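Plonovier Lab Supplies – Support
Ticket 379
Subject: Practice pad tears at the edge of the incision and thread tails snag
Status: Closed
Product group: Suturing pads, skin-textured

Opened Tuesday, 9:40 a.m.

We use your suturing pads for short practice sessions. On the last batch the stitch pulls through when it is tightened. It happens close to the ends of the cut more than in the middle. The surface also seems to catch the thread when a long tail is drawn across it. Storage is a closed cabinet at room temperature. The pads came out of sealed bags.

Needles are curved, thread is dark brown and fine. We work on one short incision at a time and place the needle close to the red edge.

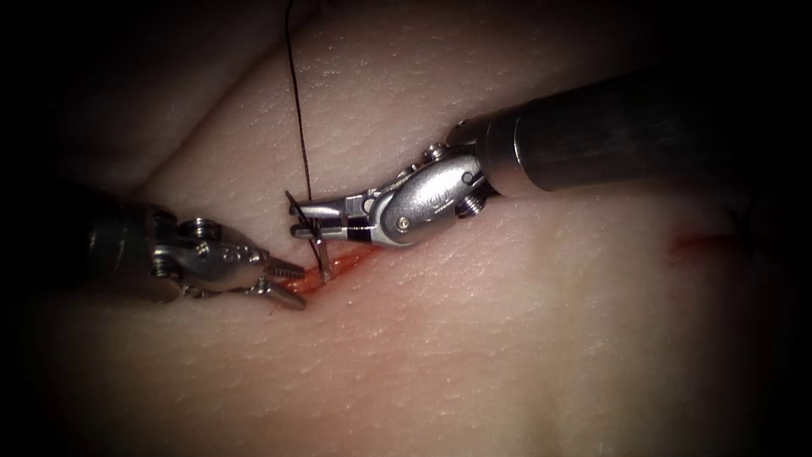 Does the pad need to be wiped down before the first stitch?
Wipe it once with a damp cloth and let it dry, then leave it alone. Soap and alcohol both dry out the top layer.

Reply from support, 11:15 a.m.

Thanks for the details. Please check the following and write back.

1. Distance from the edge. A bite taken right at the lip of the cut has very little material to hold it. Move the entry point out to 6 mm and try again.
2. Direction of pull. Tighten level with the pad. Pulling straight up loads the top layer only.
3. Length of the cut. If the ends are tearing, start the first stitch farther in and work out.
4. Batch label. It is on the back of the bag, under the Camik logo.

Customer update, 2:30 p.m.

Label says Grevmont, October. Tried steps 1 and 2 on a new pad. Four stitches held. The fifth, near the lower end of the cut, pulled through the same as before. Thread still drags when there is a lot of it lying on the pad. We had been leaving long tails and cutting them all at the end. 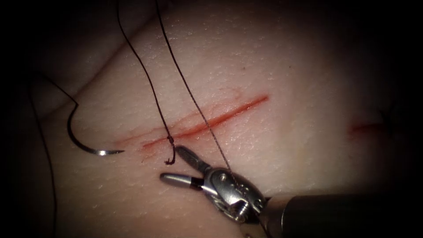 Posted by Raed Bataineh | Product Support | Pads and Consumables

The dragging comes from the tails. The top layer has pores molded into it and fine thread settles into them, more so when several lengths are lying across the cut together. Trim each tail before you start the next stitch – a finger's width is enough to leave. Park the needle well away from the cut while you do it, so the point does not mark the surface.

On the tearing, the October pads from Grevmont have a softer top layer than the Kalinowski ones you had before. They are within spec but less forgiving at the ends of a cut. I have set up an exchange for the unopened bags. Keep the opened ones for knot practice.

Customer update

Exchange received. Ends are holding with the wider bite. Tails trimmed as we go. OK to close.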